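Community Cooking Classes to Return in Pleraven This July

A program of low-cost evening cooking classes will start again in Pleraven in July, after a break of nearly a year. The classes are run by the Fakhoury Kitchen School and are meant for adults who want to cook more at home and spend less on food.

The new round has places for 400 people over the season. Each course lasts nine weeks, with one session a week starting at 6:30 p.m. The fee is $25 for the whole course, and ingredients are included. People who live in the Ridora district can apply to have the fee waived.

Leen Tarawneh, who manages the program, said the school had more requests than it could answer during the break. "People kept calling to ask when we would be back," she said. "Most of them were not looking for anything fancy. They wanted to know how to make a pot of beans taste good and how to use up what is in the refrigerator." 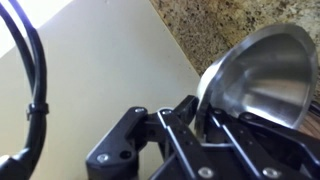
The first two weeks cover basic skills such as holding a knife, cooking rice and making a simple stock. After that, each week is built around one kind of food. Lentils and beans come first, followed by eggs, root vegetables, chicken and flatbreads. The final session is a shared meal, and each person may bring one guest.

The course plan has changed since last time. Baking has been cut back to a single evening – it took up most of the session and left little time for anything else – and there is now a lesson on shopping with a weekly budget. Recipes have been rewritten so that most can be made with one pan and one pot.

Classes will be kept small. The school had been taking larger groups, but Tarawneh said people at the back could not follow what was going on at the stove. 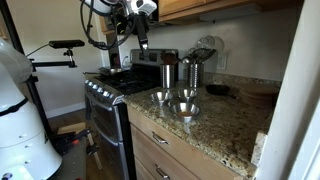 Some 26 recipes will be handed out over the course in a printed booklet. The booklet lists amounts in both cups and grams and gives a rough cost per serving for each dish. A version in large print will be ready by the second week.

Part of the money for the new season comes from Zistulance, a local food wholesaler, which is also supplying dried goods and cooking oil. The rest comes from fees and from a small grant that was renewed in the spring. Tarawneh said the funding covers this season only, and that a decision on winter classes would be made later.
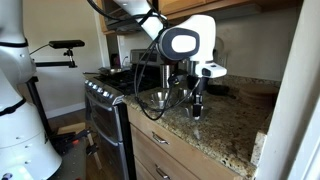 The granite kitchen countertop, with metal bowls.

Sign-up is open at the school's front desk from 10 a.m. to 4 p.m. and by phone. Places are given in the order that forms come in, and a waiting list will be kept for each course. Anyone with a food allergy is asked to write it on the form – the teachers plan their shopping a week ahead. Aprons are provided, but people should wear closed shoes and bring a container for leftovers.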